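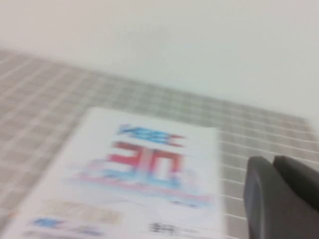 The gripper beside a printed cover, on the table with the checked cloth.

My visit to the Trirolent open day

I wanted to visit Trirolent already last year, but the places were given away before I saw the announcement. This year I was faster. I registered in July, on the first evening, and I received a confirmation with a parking map, although I do not drive. So I took the train to Darkulby and then bus 821, which goes through every village one can imagine before it stops at the business park. The ride takes nearly 2 hours in total if the connection works. Mine worked on the way there and did not work on the way back.

Trirolent makes control software for robot arms. They do not build the arms themselves, and I had misunderstood this when I registered. I expected a factory hall with yellow machines behind fences, and I got a long corridor with office rooms on both sides and a robot in some of them. At first I was a little disappointed. After the first demonstration I was not anymore, because in such a small room one stands very close and can hear how the motors change their tone before the arm slows down.

We were divided into groups at the entrance. My group started with a talk about grasping. The engineer explained that the difficult part is not the strength of the hand, it is to know where the object is and how it will behave when you touch it. She said a pen is harder for them than a brick. I wrote this down because I work in a print shop, in the finishing department, and I spend my days with paper, which must be harder than both. When it was time for questions I asked about paper. She laughed and said I should wait for the second room.

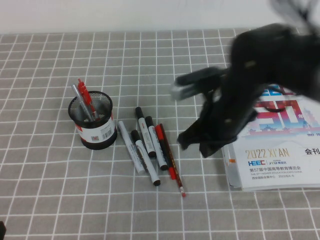 Desk objects were the topic of the second room, and it was the part I had come for without knowing it. The idea they work on is simple to say: a robot should tidy a desk that it has not seen before. There was no special tray and no marks showing where things belong. Two pens stood in a black mesh holder, and the others were lying next to it on the cloth, markers with their caps and a dark red pencil with gold letters. The arm is black and comes down from above, and its fingers have lighter pads at the ends. When it moves quickly from one side to the other you do not see much more than a shadow. Before it takes something it becomes very slow, and everybody in the room becomes quiet too. I noticed that I was holding my breath for a marker.

Round pens roll, of course. The engineer in this room told us that in the first months they chased them over a smooth table all day, and that the tablecloth helped more than some weeks of programming. I liked that he said it so openly. At other open days I have visited, everything was perfect since the beginning and one learns nothing.

He also explained that a mesh holder is unpleasant for them. The holes let the camera look through the wall, so it may judge the distance wrongly and think the holder is somewhere behind. For me it was a normal pen holder, I have the same type at home. I would not have guessed that it is a problem for anybody.

Then the paper. On the right side of the table lay a booklet, a thick program from an education fair, with "XI'AN" in large letters and Chinese characters on the cover. I know this kind of product from work, so I looked at it perhaps more than at the robot. The question was how two fingers should pick up something flat. A person slides it over the edge of the table and takes it there, or lifts a corner with the nail. The robot has no nail. They try two ways now: pushing the booklet to the table edge, or pressing on one side until the pages bow a little. The second way is not good for the cover, I said, you will get a crease near the spine. He asked me to show him where. So I stood there and explained creasing and grain direction to a robot company, which I did not expect when I left home in the morning. He made notes, or he was polite enough to pretend.

I will not write that the booklet is a solved problem. During the 3 attempts that our group saw, it was moved each time but never lifted from the table. The pens went better, and one marker was put in with the cap down and stayed there at a strange angle.

After the rooms there was coffee and a short presentation of Caruso, their training program for schools. It is free for teachers and they lend the equipment for 2 weeks. I am not a teacher, but I took a leaflet for my sister. The leaflet was printed on far too heavy paper and cracked at the fold. I did not mention it.

Some practical things, if you want to go next year. Register early. Wear shoes that you can stand in, there are no chairs in the demonstration rooms. You can ask questions during the demonstration and not only after it — I wish I had understood this earlier. The afternoon groups were smaller than ours. And if you come by public transport, write down the last bus that still reaches the train to Fluvmont. I missed it and ate a sandwich in the Darkulby station for a long time.

On the way home I tried to pick up my ticket from the little table in the train using only two fingers, flat, without the nails. I needed several attempts, and the passenger across from me moved to another seat.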